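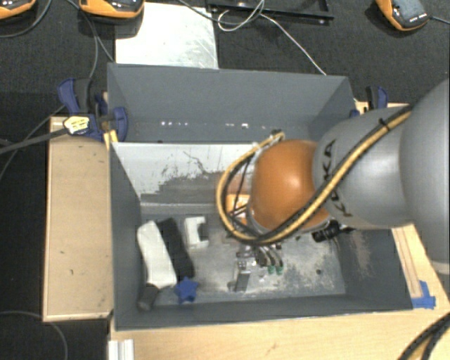 Roscoe Doucet
Responsable applications, Ladero

Gurnier, module de planification de prise pour le vrac en bac

Gurnier est un module logiciel qui choisit où et comment un bras industriel doit saisir une pièce posée en vrac. Il reçoit une carte de profondeur du bac, propose des prises, les classe et transmet la meilleure au contrôleur du robot. Il fonctionne sans modèle CAO des pièces. La méthode est issue du travail de développement mené chez Ladero et elle est livrée avec les données d'essai qui ont servi à la valider.

Principe

La plupart des planificateurs de prise notent chaque prise séparément. Gurnier note aussi ce que la prise laisse derrière elle. Pour chaque candidate, le module estime le déplacement des pièces voisines et pénalise les prises qui risquent de pousser un objet contre une paroi. Deux blocs longs et presque parallèles, comme le blanc et le noir du banc d'essai, sont un cas typique : le doigt doit descendre entre les deux ou aborder l'un d'eux par l'extérieur, et le choix conditionne la prise suivante.

Le calcul se fait en deux temps. Un premier réseau filtre les candidates à partir de la profondeur seule. Un second, plus lent, ne traite que les 20 meilleures et tient compte de la géométrie du bac, y compris l'inclinaison des parois. Un cylindre court couché dans un angle passe presque toujours par ce second calcul.

Banc d'essai

Les essais sont conduits sur un bras KUKA, au-dessus d'un bac gris à parois inclinées. Un second bac de forme similaire est placé derrière, et des serre-joints sont posés de part et d'autre. Le fond rayé du bac avant a été conservé tel quel pendant toute la campagne : les zones de métal usé perturbent la mesure de profondeur et nous voulions que les résultats en tiennent compte.

Le jeu de pièces Wojcik comprend 63 objets de formes simples : blocs, cylindres, étoiles, petites équerres à encoche. Les couleurs n'entrent pas dans le calcul.

Résultats

La campagne de février porte sur 2 000 tentatives de prise, dont 1 000 avec le terme de voisinage et 1 000 sans. Le gain est net sur les pièces longues et sur les pièces proches d'une paroi. Il est nul sur les pièces isolées, et le temps de calcul y augmente légèrement. Pour une application où les pièces arrivent déjà séparées, le terme de voisinage peut être désactivé dans la configuration.

Les échecs restants concernent surtout les pièces en étoile. Le doigt se présente correctement, mais la pièce pivote à la fermeture. Une correction est à l'étude dans la branche Tratby, non incluse dans cette version.

Contenu de la livraison

Module Gurnier et fichiers de configuration
Interface avec le contrôleur du robot
Fichiers d'impression du jeu Wojcik
Journaux complets de la campagne d'essai
Notice d'étalonnage du bac

Mise en service

Le bac doit être bridé avant l'étalonnage. Un déplacement de quelques millimètres suffit à fausser la distance aux parois, et le module ne le détecte pas de lui-même. Refaire l'étalonnage après tout changement de bac ou de doigt de préhension.

Le fichier de configuration livré correspond à un bac à fond plat. Pour un fond nervuré, demander le profil correspondant au service applications de Ladero en joignant une carte de profondeur du bac vide.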